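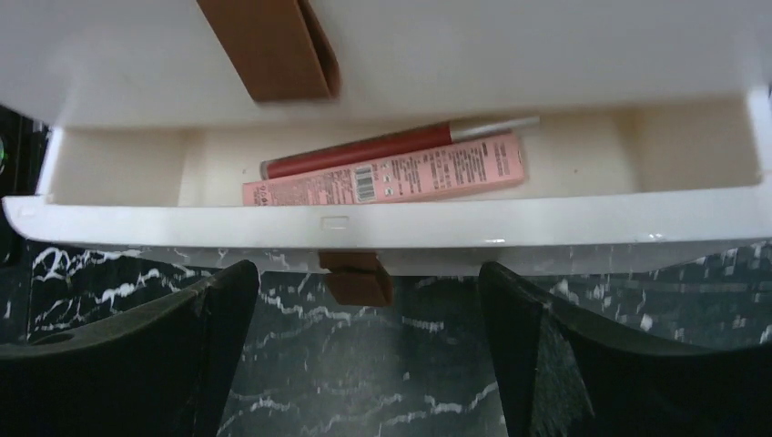

Old drawers find new rooms at Stillamstead

6th October

There was a very happy sort of muddle in the hall at Stillamstead at the weekend, when the furniture reuse project Wuvwood threw open its doors for what it likes to call a drawer day. The idea is a simple one and has been going since January: people bring along the small chests, bedside cabinets and dressing tables that have become too full, too stiff or too tired to be of much pleasure, and go home with something that opens and shuts properly and has only the things in it that they want to keep.

The turnout was 70, a good deal better than the last one, and the queue for tea went right out past the coat pegs and down the ramp. It was one of those mild, grey mornings when everybody arrives in a coat and spends the rest of the day carrying it, and before long the backs of all the chairs had disappeared.

Most of the talk, as ever, was about the drawer in the bedroom or bathroom where make-up goes. It seems that everybody has one, and that everybody's is the same: three nearly finished mascaras, a compact with a cracked lid, hairgrips, a foreign coin or two, and right at the back the lipstick bought for a wedding and never worn again. The advice from the Wuvwood table was to take the whole lot out, wipe the base down with a damp cloth and a drop of washing-up liquid, and let it dry with the drawer pulled well out before putting a single thing back.

After that comes the part that people find hard. Put back what you have used in the past fortnight and leave the rest in a shoebox on top of the wardrobe. If you haven't gone looking for it by the new year you may safely say goodbye to it. A white drawer with nothing in it but a red lip gloss and a slim pink carton lying side by side may look rather bare to those of us who are used to rummaging, but there is a great deal to be said for opening it of a morning and putting your hand straight on the thing you are after.

Several visitors wanted to know about dividers, and opinion on the matter was warm on both sides. Those in favour like the look of little compartments and say that tubes and pencils roll about without them. Those against say that dividers only encourage you to fill every compartment, and that a shallow drawer with long things laid slantwise does perfectly well. The Wuvwood table came down gently on the side of waiting. Live with the drawer for a month, they suggest, and see what rolls before you spend any money on trays.

There was plenty going on at the other end of the hall too, where the mending benches had been set up under the windows. Seven pieces were brought back into use over the course of the day, among them a pine bedside cabinet whose bottom drawer had not opened fully in years (the trouble was a paperback, wedged flat against the back panel, and its owner was delighted to have it again, having never found out who did it). Candle wax along wooden runners remains the favourite cure for a drawer that sticks. For metal runners the mending bench prefers a good brush-out first, as a surprising amount of face powder and fluff finds its way down the sides.

Handles had a table to themselves, and a very popular table it was. Paewai, the salvage yard out on the river road, had sent over two crates of odd ones, and people were welcome to take what they liked for a donation in the tin. Brass cups went first, then the china knobs, and there was a cheerful dispute over a set of leather pulls that was settled by the losing party being given first choice of the hinges. Anybody thinking of changing a handle at home was reminded to measure from the middle of one screw hole to the middle of the other, and to write the number down, for it is remarkable how quickly it goes out of your head on the bus.

Lining paper was the other great talking point. The scented kind has its devoted followers, though the feeling at the tea urn was that it does no favours to anything you mean to put on your face, and that plain paper or no paper at all is the better choice for a make-up drawer. A pale base shows every crumb and smudge, of course, which some people think a nuisance and others think is half the point, as you can see at once when it wants a wipe.

Cakes came from Drudesero, the café on the corner by the old baths, and had all gone before the afternoon was properly under way. The ginger loaf was particularly well spoken of. Takings from the cakes and the handle tin will go towards sandpaper, glue and a second pair of long clamps, the first pair having been in such demand that people were waiting with their cabinets in their arms.

Unopened toiletries and cosmetics still in their packaging were collected in a basket near the door and will be passed on. Anything opened could not be accepted, and visitors are kindly asked to remember this for next time, along with emptying their drawers before they leave the house. More than one chest arrived with its contents on board, and a fair part of the morning was spent finding carrier bags for socks.

The next drawer day will be held in January, again in the hall at Stillamstead, from 2 until the last of the tea. Larger wardrobes cannot be managed on account of the stairs, but chests, cabinets and dressing tables of any age are welcome, and so are loose drawers that have lost the furniture they belonged to. Wuvwood would also be glad to hear from anybody with a spare trestle table, or with a tea urn in better temper than the present one.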